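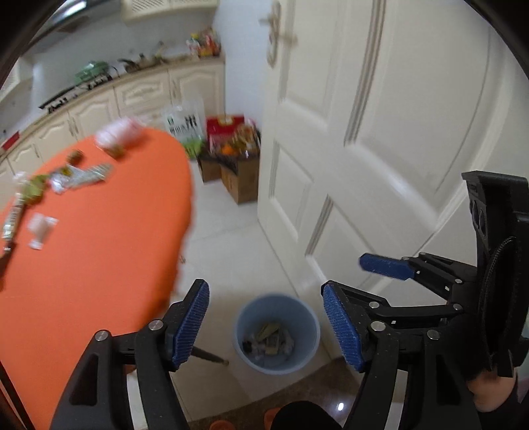
I've read 60 house listings since Sunday night and I'd like a word with whoever writes them. My sister-in-law Doaa Younis is moving to Gisonau in August, and I've been roped in as chief scroller (I did offer, to be fair, I love a nosey).

My gripe is the adjectives. Every flat is "stunning". A ground floor two-bed on Skusum Road was "a rare gem", and there were 8 others for sale in the same block! Meanwhile it took me three goes to find out which way the living room faces, and the answer was in the comments on a local forum.

What I want is dull stuff. How old is the boiler? Can you hear next door's telly? What's the service charge, and has it gone up lately? One place wanted 172 a month for it and tucked that under the floor plan in tiny grey letters, which I think is a bit cheeky.

A-yeong Choo, who sold us our place years ago, wrote the best listing I've ever seen. It said the bathroom was cold in winter and the parking was a pain after six. We booked a viewing that same afternoon because we believed the rest of it.

Doaa is seeing two places on Thursday. One of them has "bags of character", so I've told her to take a torch and try all the windows.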